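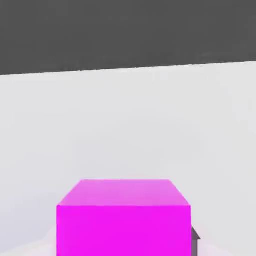 Pouran Kermani replied, when the first results were read out to the group, that a printed pattern had never once told her how tightly to pull the thread, and that she had spoiled good cloth finding out. Her remark was made during the second group discussion and was taken down in full. It is given at the head of this section because it sets out, more plainly than the scoring sheets do, the difficulty which the written instructions were meant to address.

Figure 2. Rendered view: a pale grey surface, with a dark grey area beyond its sloping edge.

4.2 Tension and seam allowance in hand-pieced patchwork

The 30 participants each received the same packet of cotton offcuts, a length of thread, two needles and one of the two instruction booklets. Booklet A followed the form usual in commercial patterns: a cutting list, a numbered order of work and a line drawing of the finished block. Booklet B contained the same cutting list and order of work, but a short passage on handling was added at each stage. The passage on running stitch, for instance, asked the reader to stop at the end of every needleful, lay the seam on the table and smooth it with a fingertip before fastening off. No time limit was set in either case, and participants were free to unpick and begin again.

Blocks were collected at the end of the session and measured on the following day, after pressing. Three faults were recorded: puckering along the seam, drift in the seam allowance, and corners which failed to meet. Puckering was judged by eye against a set of sample seams agreed in advance by two markers, Isla Gunn and Timo Rieger, who worked separately and did not know which booklet had been used. Where the markers differed, the block was looked at again by both together. It was not possible to settle every case in this way, and 11 blocks were left out of the puckering count, though they were kept for the other two measures.

The clearest difference lay in puckering. Makers who had used Booklet B produced flatter seams, and the faults which did appear in their work tended to fall at the start of a seam, before the first pause for smoothing. Faults in the work of the Booklet A group were spread along the whole length. Drift in the seam allowance did not follow the same pattern. Both groups kept well to the marked line on the short seams and strayed from it on the long ones, and the added passages made no difference that the markers could find. Corners were better in the Booklet B group, but much of this gain disappears once the puckered blocks are set aside, and we would not wish to make a separate claim for it.

Unpicking deserves a word of its own. Participants were asked to note each occasion on which they took out a seam, and to say why. The notes are uneven. Some makers wrote a full line every time; others made a tick, or forgot. Even so, the Booklet B group reported unpicking sooner after a fault had been made, often within the same needleful. Edeltraud Rathjen wrote in her notes that she had taken out the centre seam twice and "would have left it, at home, and called it a cushion". Several participants in the other group came upon the fault only when the next piece would not lie flat against it, by which point two seams had to be undone in place of one.

The choice of cloth may have had some bearing on these results. All offcuts were of plain-woven cotton of 100 threads to the inch, bought from a single supplier, Stirnine, and washed before cutting. A cloth of this kind shows a tight thread quickly. It is less certain that the same advice would help a beginner working in linen or in a loosely woven wool, where a seam may look smooth on the table and draw up later in the wash. The thread, sold under the name Rurex, was lightly waxed by the participants themselves, and no attempt was made to control how much wax was used. Makers who waxed heavily complained of drag, and two of them asked to change their needles.

A further limit concerns earlier experience. The form completed on arrival asked whether the participant had sewn by hand during the past year, but it did not ask what had been sewn. Replacing a shirt button and quilting a bedcover were therefore entered in the same way. Hélène Caron raised this point during the discussion and suggested that future forms ask the maker to bring, or to describe, the last thing she finished. The suggestion has been taken up for the July sessions, which will also use a revised form of Booklet B with the passage on smoothing moved ahead of the first stitch.

The length of the booklet was the most frequent complaint. Booklet B ran to nearly twice the number of words in Booklet A, and several participants said that they had stopped reading the handling passages once they felt sure of the stitch. This appears sensible behaviour, and it agrees with the pattern of faults noted above, which fell mostly at the beginning of seams. It suggests that advice on tension might be given once, at some length, with a brief reminder before the longest seam. A shortened booklet on these lines has been drafted with the help of the Najafi workshop, and its wording is given in the appendix. The question of long seams, where both groups strayed from the line, is taken up in Section 4.3.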